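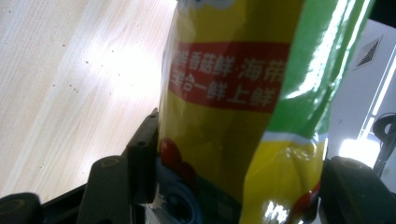
Yellow snack bag with a red banner in Chinese characters.

How to send a parcel of snacks to family overseas

Every November I send a box of snacks to my cousins, and every year I learned something by making a mistake. I wrote these steps for people who are doing it the first time. I live in Australia, so the prices and the counter are the Australian ones, but the packing is the same everywhere.

Before you buy anything

Look up the rules of the country where the parcel is going. Each country has its own list of food which may not enter. Meat, fresh fruit, seeds and homemade food are often refused. Dried goods in a sealed factory packet are usually easier, but "usually" is not a promise, so please read the list on the customs website and not only in a forum. My friend Nivaldo Peixoto lost a full box of beef jerky this way, and he had paid for the fast service.

Write down also the weight limit of the service you want. I plan my box for 2000 grams in total, carton included. When I go over, the price jumps to the next step and the last packet becomes the most expensive packet in the box.

Choosing the snacks

Take things which are light and do not melt. Rice crackers, dried seaweed, roasted beans and hard lollies travel well. Chocolate I send only in the cold months, and cold at both ends.

Check the date on each packet. The slow service took 50 days one time, so I want a best-before date that is well after that. If the label is in a language your family does not read, stick a small paper on the back with the name of the food and the main ingredients. For allergies this is very important. I ask somebody in the shop to help me with the words I do not know.

Packing the box

You need a strong carton, clear tape, one big plastic bag and some soft filling. I use old newspaper.

1. Put the big plastic bag inside the carton, open, like a liner.
2. Lay the heavy and flat things on the bottom.
3. Stand the puffy bags upright, side by side, in the middle. Do not press the air out and do not make a hole in them - the air protects the chips.
4. Fill the corners with newspaper.
5. Close the plastic bag and tape it.
6. Shake the carton gently. If something moves, add more paper.
7. Tape the bottom and the top in the shape of the letter H.

Tahmineh Rostami, my neighbour, puts tea towels in place of newspaper. They are a present too, so the filling is not wasted. They are heavier than paper, so weigh again.

The customs form

Be exact. "Food" or "gifts" is too short. I write each kind on its own line, for example "rice crackers, sealed, 4 packets", with the weight and the value. Give the real price you paid. Keep the shop receipt until the parcel has arrived.

Write the phone number of the receiver clearly. The courier may call before delivery, and without the number the box can go back.

At the counter

Ask for tracking, even if it costs a little more. Take a photo of the label and of the open box before you close it. If you must make a claim later, these two photos help very much.

Then send the tracking number to your family, and tell them to open the box over a table, as crumbs are always possible.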